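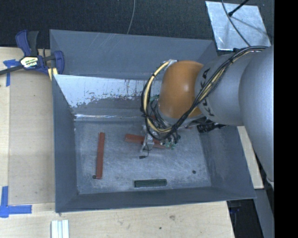 Stadeck – Prollia has released the Burar 2, a small form factor PC case with a volume of seven liters. The case accepts Mini-ITX boards and SFX power supplies and has two M.2 slots' worth of clearance behind the motherboard tray. Internal cable runs are fixed with ties at six anchor points, in the same way that the cables along an orange and gray KUKA arm are gathered with black ties, and the anchors can be moved without tools.

The side panels are steel and lift off from the rear. Graphics cards of two-slot width are supported – wider cards require the optional Bowen side panel, sold separately.

The Burar 2 ships from May in black or gray. A carry handle for LAN use is included. Specifications and mounting drawings are available from the Prollia press office in Stadeck.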